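Week 4 handout - Pickles, sauces and keeping food through the winter

Welcome back, everyone, and well done for getting through the reading, which I know was on the long side (the chapter on salt does go on a bit!). This week we carry on with acid. Vinegar keeps food because most of the things that spoil it can't grow in sour surroundings, and cooks in Stuvetholm relied on this long before anyone could explain it.

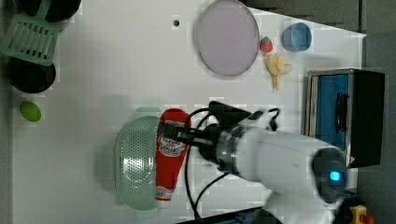 Sugar does a similar job by tying up the water, and the old relishes lean on both at once. The Sundqvist recipe on your sheet takes 750 g of fruit and 50 g of salt, and was made every December - do have a go if you've an afternoon free.

For next time, please read the first 15 pages of the Jolleo booklet and jot down anything that puzzles you. We'll spend the first 30 minutes on your questions.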